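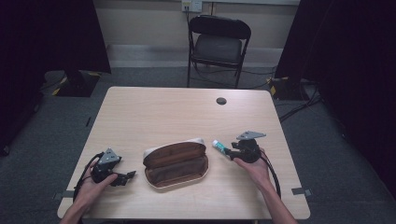

Budgeting for hand-held grippers: one pair or two?

Posted by Trumside in Equipment & Purchasing

I look after the spending for a small manipulation group, and I've been asked for a number by December. We want to collect demonstrations with hand-held grippers, the kind where a person wears one on each hand and does ordinary tabletop jobs: opening cases, picking up tubes, putting the one in the other. The arm comes later, if there's any money left, and I've met our money.

The quote I have is $1,692 for a pair with cables and mounting plates. My colleagues think I should double it and get a second pair. I think my colleagues have never filled in a purchase form. Is a second pair worth it in the first year, and what have I left off the list? We already own a table, a folding chair and a great deal of optimism.

Skivari

One pair, plus spares. We bought 2 pairs and the second spent its first winter in a drawer being cannibalized for jaw fingers, so in effect we paid full price for a very nice parts kit. Ask your supplier what fingers and cables cost on their own before you sign anything. If they won't sell them separately, then your colleagues are right, and I'm sorry to be the one to tell you.

Cables are where your money will go. They get stepped on, rolled over by chairs and tugged by anyone who reaches a bit too far. Budget for longer ones than you've measured for, and for something to keep them off the walking path.

I'd put $400 aside for the dull stuff: stands, curtains if your room has windows or passersby, hazard tape for the stand bases, cloth tape to mark the table. It sounds like a lot of tape. It's a lot of tape.

Gronum

just get the second pair, you'll want it eventually

Nana Gbeho

Skivari has the hardware covered, so I'll add the line everybody forgets -- people. Holding a gripper in each hand is tiring in a way that doesn't show up in the brochure. Our operators do 30 minutes and then swap, and the hours for the person who is sitting out still have to come from somewhere. In our first plan they came from nowhere, and we ran out of payroll well before we ran out of grippers.

Set aside a little for objects too. Glasses cases, small tubes, jars, whatever your tasks call for. They're cheap one at a time, which is how you end up with a shelf of them and no receipts. Buy duplicates of anything with a hinge or a cap.

On the second pair: ask for a price that holds for a year and decide after your first batch. Ours agreed by return email, so I probably should have asked for more.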